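Groltura Teaching Kit – two-arm set

Groltura lets you show a pair of robot arms a job with your own hands. Take hold of the small leader arms, move them as you'd like the work done, and the full-size pair follows along. No code, no teach pendant, and you can be recording your first demonstration before the tea has gone cold!

We love it most for small, fiddly table-top jobs: lining something up over a paper cup, choosing between two cups stood side by side, letting go at the right moment. Bits of coloured tape on the table make handy start marks.
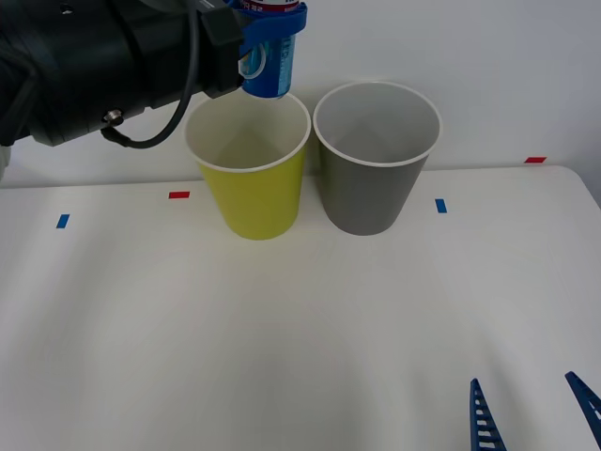

Every run is saved with its joint positions and gripper opening, so you can replay it, trim it or bin it. Genji Arai, who designed the leader handles, likes to record 40 runs of a new task before training anything – fewer will often do for simple moves. Storage holds more than 2000 runs.

In the box: 2 follower arms, 2 leader arms, table clamps, power supplies and a fixed camera mount. Reach is 76 cm per arm. Spare gripper fingers are sold separately, and orders placed now ship in December.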